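Les saucisses de midi et le petit four blanc

publié par Aba Darko, 27 nov. 2019

Vous êtes plusieurs à m'avoir demandé, après mon billet de septembre sur les soupes en bocal, comment je me débrouille pour manger chaud quand je ne suis pas chez moi. Je vous avais promis une réponse rapide, et puis les semaines ont filé, il y a eu le rhume, le déménagement de Kekeli (troisième étage, sans ascenseur, avec un piano droit dont je préfère ne plus parler), et me voilà enfin devant le clavier avec une tasse de tisane et un peu de temps.

Il faut d'abord que je vous raconte le coin repas. Quand nous nous sommes installés dans les locaux de la rue Aidoo, il n'y avait pour manger qu'une bouilloire et un rebord de fenêtre. On déjeunait de sandwichs, tous les jours, debout le plus souvent. Mohammed-Awal a tenu un mois et puis il a déclaré qu'il lui fallait quelque chose de grillé, sans quoi il rentrerait manger chez sa mère à l'autre bout de la ville. On a donc poussé une table contre le mur et on s'est mis à chercher un four. Pas un grand, bien sûr, la table n'aurait pas suffi, et puis je me méfie des gros appareils qu'on achète avec enthousiasme et qu'on n'ose plus nettoyer ensuite.

Le petit four, je l'ai défendu bec et ongles. Tetteh voulait un micro-ondes, Nkrumah aussi, et j'ai dû expliquer longuement qu'un micro-ondes ne fait pas dorer une saucisse, qu'il la rend seulement triste. J'ai gagné par fatigue de l'adversaire, je crois. Depuis, Tetteh est celui qui s'en sert le plus, il y passe même ses restes de pizza, et je me garde bien de lui faire la moindre remarque – enfin, pas trop souvent.

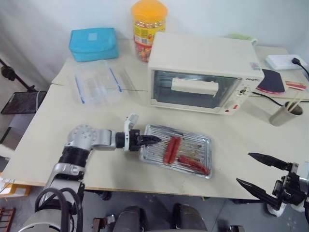

Les saucisses, donc, puisque c'est surtout pour elles que vous m'avez écrit. Je prends les rouges de chez Sellness, le petit traiteur en bas de la côte, qui les vend à la pièce. Ne les piquez pas ! Ma grand-mère les piquait, ma mère les piquait, et moi j'ai arrêté le jour où j'ai vu tout le jus grésiller au fond du plat pendant que la saucisse, elle, devenait farineuse. Prenez une barquette en aluminium, de celles qui ont le fond strié : le gras file dans les rainures et les saucisses ne baignent pas dedans. Trois, c'est parfait pour un plateau de cette taille, deux côte à côte et la dernière un peu à l'écart. Si vous les serrez toutes les unes contre les autres, elles pâlissent sur les côtés, et je trouve ça dommage. Quant au gras bruni sur l'alu, il ne m'a jamais dérangée, au contraire, j'y passe volontiers un bout de pain.

Pour la cuisson, je laisse chauffer le four à vide pendant que je prépare le reste, puis je compte 9 minutes, je retourne, et je surveille à l'œil à travers la porte. Je ne vous donne pas de température parce que chaque petit four a son caractère et que les graduations des boutons racontent un peu ce qu'elles veulent. Le mien chauffe plus au fond que devant. Le vôtre fera peut-être l'inverse, il faut lui laisser le temps de se faire connaître.

On mange avec des baguettes. C'est une habitude de Kekeli qui a fini par gagner tout le monde, et nous en gardons une paire en bois dans un gobelet en inox, à droite de la table, toujours à portée de main. On s'en sert aussi pour retourner les saucisses, ce qui évite de les percer avec une fourchette (voir plus haut, je radote). Avec ça, un peu de chou cru coupé très fin, une cuillerée de moutarde, et du riz quand quelqu'un a pensé à en apporter de la maison. Les restes partent dans une boîte en plastique à fermetures bleues, quand il y a des restes.

Et le dessert, me direz-vous ? Eh bien, il y a les bonbons, dans le grand pot transparent à couvercle orange, derrière le four. On avait dit deux par personne après le repas. Je ne citerai pas de nom, mais certains en prennent jusqu'à 9 et plient soigneusement les papiers au fond de leur poche.

La prochaine fois, je voudrais essayer des pommes au four avec un peu de miel et de gingembre. Mohammed-Awal prétend qu'elles n'entreront jamais en hauteur, alors j'en choisirai des petites, au marché, et je vous dirai ce que ça donne. Si vous avez une recette qui cuit sans trop éclabousser, laissez-la-moi en commentaire, je les lis tous, même quand je mets des semaines à répondre.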